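The Slow Pleasure of a Town That Still Fixes Things

If you come into Zernstead by the river road, the way my husband and I did one sticky afternoon in August, the first thing you pass is a shoe repair shop with a hand-lettered sign in the window asking you to please knock hard. A little farther on there's a place that re-canes chairs, and then a clock man, and then a woman who will take in your grandmother's coat and give it back to you looking like it has somewhere to go. I had driven up for one night to write a short piece about a bakery (a very good bakery, I should say, and I'll get to the rye bread another time), and I ended up staying most of a week.

The town has 1,391 people in it, and I'd like to think I met a fair share of them, mostly while leaning on counters. People here like to talk while their hands are busy. Bring in a lamp and you will hear about the lamp, and the lamp before that, and a cousin's wedding where the lights went out during the toasts and everybody kept on dancing in the parking lot. 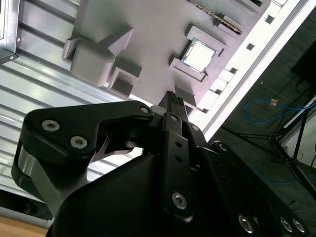

A lot of this goes back to the old Arkura mill, which made blankets until it closed and sent a great many handy people home with nothing to do. Urmas Vanags was one of them. He had kept the looms running for 15 years, and when the mill shut its doors he set up a bench in his garage and put a card on the bulletin board at the grocery store. It said "I will look at it." He still has that card, gone soft at the corners, tucked into the frame of a mirror.

"I never promised to fix anything," he told me, pouring coffee I hadn't asked for but was very glad to have. "I said I would look. Most of the time, looking gets you pretty far."

He looks at toasters, mostly, and sewing machines, and the kind of radio that weighs as much as a toddler. He charges what seems right to him that day. His neighbor Ofori, a retired band teacher, handles anything with a reed or a valve, and the two of them send customers back and forth across the lawn so often that they've worn a path in the grass between their doors.
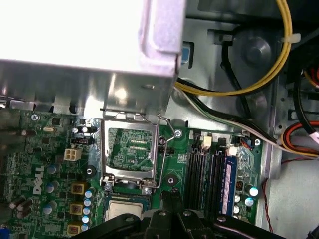

Saturday mornings are the time to come. The Hima Café opens its back room at 9 and people wander in with whatever has quit on them, and there are cinnamon buns the size of a saucer, and children get put to work sorting buttons. I brought my travel umbrella, which had been broken since spring, and a girl with a purple cast on her arm showed me how to stitch the fabric back onto the rib. My stitches are terrible! I love that umbrella now more than any I've owned.

I did ask Urmas whether he worried about the younger folks moving off and the benches sitting quiet. He thought about it for a good while, long enough that I finished my coffee. Then he said his granddaughter had taken apart his doorbell over the summer, and that it rang a different note these days, and he walked me over to the front step so I could hear it.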